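Gekar (video game)

Gekar is a team-based multiplayer shooter developed by Grullov and published by Zimedura. Two squads compete for control of linked districts in the flooded city of Hứa. The lead designer was Cường Kim, and the progression system was designed by Yesenia Tapia.

Gameplay

Each player picks one of 17 operators before a match. Operators differ in movement speed, carrying weight and a single deployable tool. Matches are played in rounds, and the first squad to win 3 rounds takes the match. Weapons are shared by all operators and are not tied to class.

A district is captured when one squad holds its pump station without opposition until the water level drops. Lower water opens streets and basements that were closed earlier in the round. A squad that loses a pump station can flood the district again, which removes those routes.

Progression

Completed matches award rank points and salvage. Rank points unlock weapons, while salvage is spent on outfits and weapon finishes. At release, the full set of finishes for one weapon cost 3365 salvage. Players objected to the price, and an April update cut it to 663. Those who had paid the earlier price were refunded the difference in salvage.

The same update changed the unlock rules for veteran outfits. These had required eliminations with a specific operator, which favored attacking roles. Captures, repairs and revives now count toward the same total.

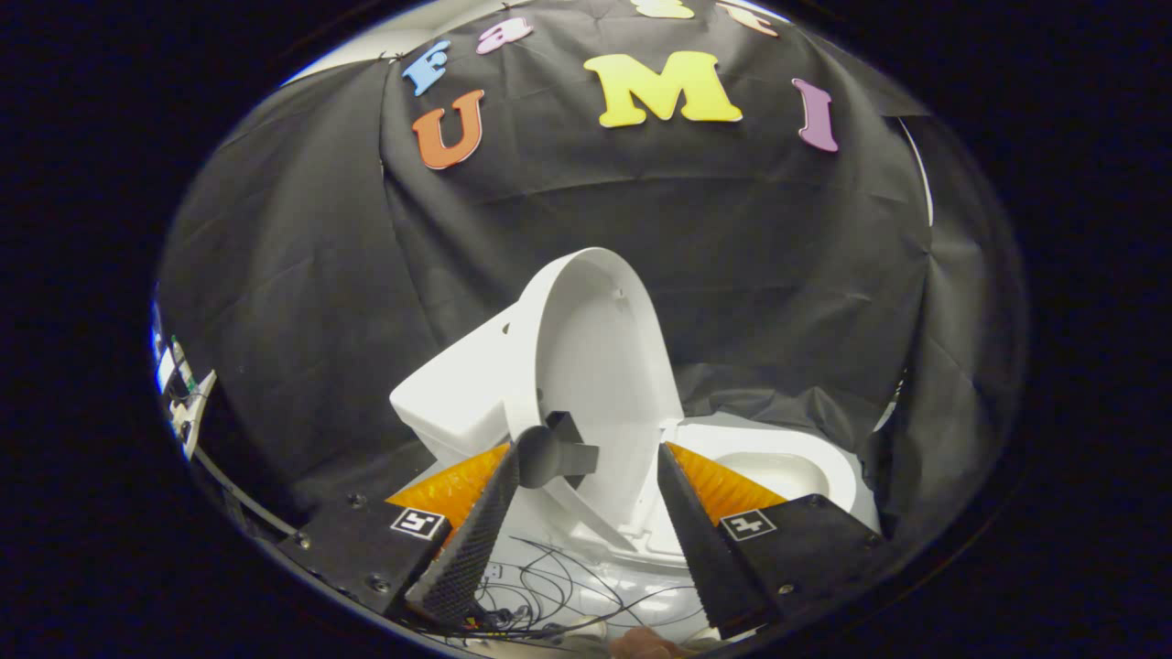

Development

Work on Gekar began as a cooperative game without opposing squads. Phúc Khúc, who wrote the water simulation, moved it from the player's machine to the server after early tests showed different flood levels on different clients. The change limited each map to a single water source. Sound was directed by Loan Quan.

Reception

Reviewers praised the map design and criticized matchmaking times outside peak hours. Critic Carla Rizk wrote that the flooding rules gave losing squads a practical way back into a round, but found the tutorial too short to explain them.

See also

Capture point
Class-based shooter
Cosmetic item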